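Re: [garment-makers] Waxed canvas for the chore coat run

> We have 97 yards of the Arroyo canvas left from spring. Is that
> enough for the short coats, or do we drop the lining pocket?
> Also, has anyone washed a sample yet?

Keep the pocket. I laid out the short coat again last night with the sleeves turned, and it fits if we cut the collar stand from the offcuts. The pattern I used is 1733, the one with the narrower back yoke.
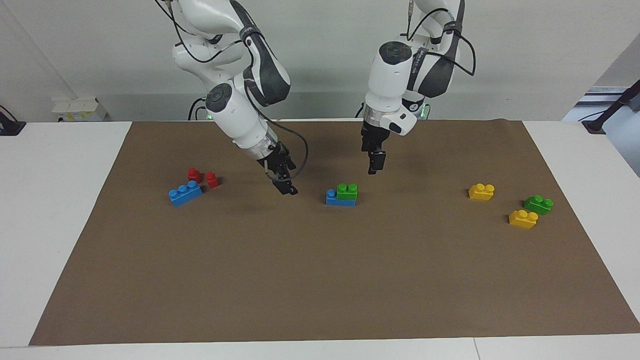

Toy bricks on brown paper, two white arms over them.

On washing: I put 2 samples through, one cold and one warm. The cold one kept its shape. The warm one lost most of its wax along the seams and the flap curled, so the care label should say cold only. I will send the wording to the label printer in Plindevport once the list agrees on it.

Snaps are the other open item. Vovham will sell us 800 in the dull brass, but they want the order in before June. The nickel ones from Pramstead are cheaper — I don't like them on the olive, though they would be fine on the black.
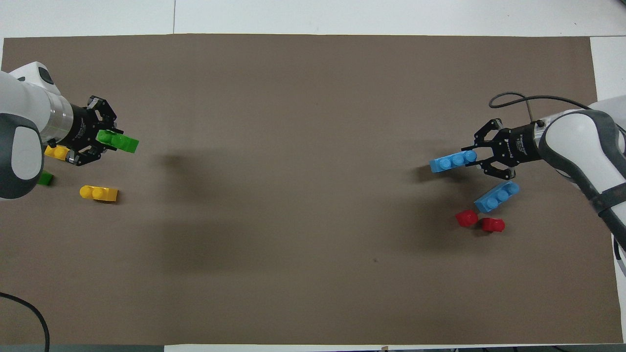
Thread is settled unless somebody objects. I would go with the heavier tan for the topstitching and leave the inside seams in black. Bar tacks at the pocket corners only. The last run had them at the cuffs too, and they scratched.

If you have a finished coat from the spring run, please measure the sleeve from the shoulder seam and post it here.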